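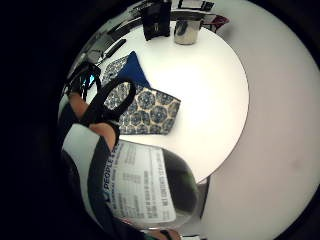
One reader objects that a printed napkin never folds square, however carefully the edges are matched, and asks whether the pattern or the folding is at fault. Usually it is the cut. Printed cotton is often cut a few degrees off the grain, and the motifs then drift away from the hem. Fold to the hem and ignore the print. If the two disagree by more than a finger's width across the cloth, the napkin will look crooked in any fold that shows a long straight edge, and a diagonal fold should be used instead.

Diagonal folds on a two-sided cloth

A cloth with a patterned face and a plain reverse gives a clean contrast when one corner is turned over. The procedure for a square napkin is as follows.

Lay the cloth patterned side up with one corner pointing away from you. Smooth from the center outward with the flat of the hand. Do not pull the corners; they lie on the bias and will stretch.

Bring the near corner up and set it short of the far corner. Press the fold from the middle to each end. For a rolled finish, turn the folded edge over on itself once and stop. A second turn makes the bundle too thick to lie flat under a fork.

Trim loose threads before the final press, with the scissors held parallel to the hem. Cutting toward the hem is how most nicks are made.
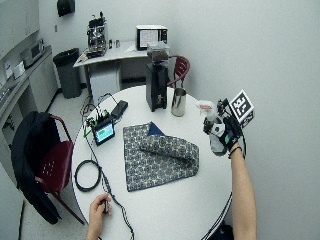
Thickness also depends on the cloth. The Wullum napkins used for these notes are light enough for two turns at the ends, but the middle still springs back unless it is misted. Mist sparingly — three pumps from 10 inches is enough for one napkin — and wait a minute before pressing. Use plain water. Starch solution left in a small sprayer clogs the nozzle, and clearing it takes longer than mixing a fresh batch.

Linen needs more water than cotton. Polyester blends hold almost no hand-pressed crease at any level of moisture and should be ironed at the setting on the label.

Keep the folding surface clear of coffee grounds. Fine grounds carry a static charge, cling to dry cotton, and stain as soon as the cloth is dampened. Brush the surface with a dry cloth first, then wipe it. 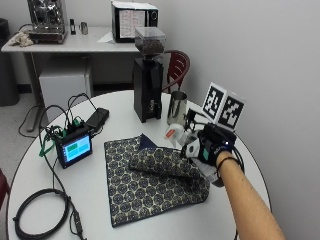 R. Marín
Household Editor, Tristau Kitchen Notes

Where napkins are folded next to the coffee equipment, do the folding before the grinding. Wipe down afterward with a separate cloth, and keep that cloth out of the napkin wash. Coffee oil transfers in warm water and leaves a yellow cast on cream or white areas of a print.

For milk splashes, rinse in cold water from the reverse side, then wash. Hot water sets the protein.

Navy and royal blue dyes should be washed alone for the first two cycles. The Dredico set lost a little color in the first wash and none after the second. Dry flat or over a wide rail — a thin line leaves a ridge that shows through the next fold.

Store folded napkins on their sides in a shallow drawer. Stacked flat, the lower ones take a hard crease, and it will need steam to remove.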